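Cut Flower Food and Vase Care: Your Questions

We get a lot of mail about keeping bouquets alive, most of it passing along something a cousin swears by. Answers below are from the Plusdale Flower Exchange desk. Last updated 5/22/24.

Does a penny in the water help?

We doubt it. The idea is that copper kills bacteria, but a solid coin gives up very little copper to a vase of water. Keep your penny.

What about aspirin?

People love this one. It makes the water slightly more acidic, which in theory helps the stems drink. We have yet to see it beat a clean vase and fresh water, and it does nothing to feed the flowers.

Sugar, then?

Sugar feeds the blooms. It also feeds the bacteria that clog the stems. If you add sugar with nothing to hold the bacteria back, expect cloudy water and a smell.

Is the little packet worth using?

Usually, yes, if you mix it with the amount of water printed on it. Half a packet in a big vase can be worse than plain water. We are less sure about premium brands. Gratavik costs a good deal more than the packet you get free with a bunch, and we couldn't tell the two apart on our counter.

My hydrangeas wilt overnight. Are they dead?

Probably not. Hydrangeas lose water fast through those big heads, and the cut stems leak a sticky sap that can plug them up. Recut the stems at a slant, put them in deep water, and soak the heads in cool water for 40 minutes. A tall vase with a narrow neck will hold the heads up well, but check the level every day.

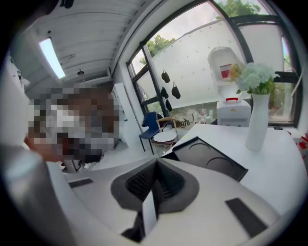 Loredana Fontana wrote in to say the soak did nothing for hers and that dipping the cut ends in boiling water for 30 seconds brought them back by lunch. Plenty of florists do the same. Our only question is how much of the credit belongs to the fresh cut she made first. Try it if you like, and keep the steam away from the petals.

How often should I change the water?

Every other day. Wash the vase with dish soap while you're at it, since topping off dirty water just gives you more dirty water.

Do flowers really last longer away from fruit?

Some do. Ripening fruit gives off ethylene, and carnations in particular hate it. Roses vary. One apple across the room is not what killed your bouquet.

Can you guarantee 8 days?

No, and we'd be wary of any shop that does. Too much depends on how old the stems were when you bought them.

Where do I send a tip?

Write to Serena D'Amico at the Exchange desk. Tell her what you tried and what you compared it with. Tips with no comparison go in the same folder as the pennies.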